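4.2 Comparing Finger Pads on Cloth

Now for my favorite part of the Fulleo setup! Before you choose a pad set, give each one a fair try on a real shirt.

1. Lay a button-up shirt on the table, front side up, and leave the creases in.

2. Hold the gripper over the shirt with the fingers open, and check that both square markers are in view.

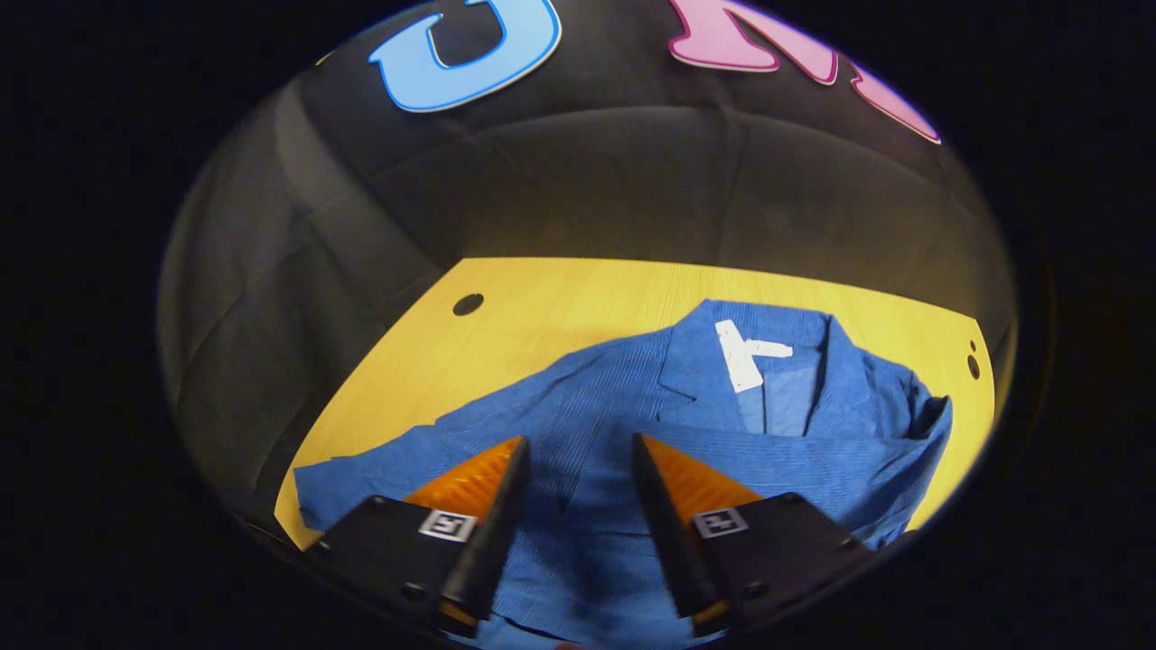

3. Close slowly on a single layer and lift. Do this 24 times with the ribbed pads, then 24 more with the smooth ones.

Caution: Keep your free hand clear of the fingers while they close.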